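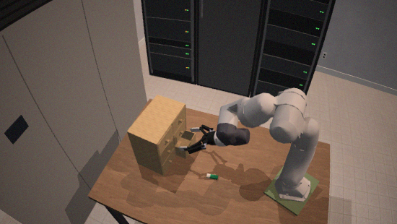

Innes Desk
@innesdesk · Thread

Home Explore Notifications Messages
Search posts

1/ The government in Skondport has a new interior minister, and anyone who covered the Grevness port strike will know the name. Same ministry, same building, same promise to "restore calm."

2/ Last time, restoring calm meant 800 arrests in 12 nights. Most of those people were never charged. The inquiry was set up, given an office and a website, and closed without a report.

3/ The foreign press is calling this a reform cabinet. I went down the list this morning. Over half of it served in the last government or the one before it. Two came straight from the Wosell Institute.

4/ If you don't follow Wosell, it's the policy shop that wrote the emergency powers bill. It has never published a full list of donors. It now has people running interior and trade.

5/ The bill itself comes back in December. The old version let the ministry hold someone for 6 days without a lawyer. I've read the new draft. It still says 6 days – the wording around it is softer, and there's a page on "oversight."

6/ The oversight body would be appointed by the minister. It would report to the minister. It can recommend, and the minister can decline.

7/ The opposition has 70 seats, enough to slow this down if they all vote. In the spring they didn't. A good number of them stayed home and said later that the timing was bad.

8/ Someone asked about the embassies. Three put out statements welcoming the new team within an hour of the announcement. They read a lot alike. None of them mentioned Grevness.

9/ I'm not saying every person in this cabinet is a crook. The new health minister has a decent record and I'd like to see her get some money to work with. But interior, trade and the courts are where the power sits, and those went to the old hands.

10/ The draft is on the parliament site under committee papers. Page four has the detention section. Read that before you read any of the op-eds, mine included.

11/ Correction to 3 – one of the two Wosell people is a deputy minister and doesn't sit in cabinet. The trade one does.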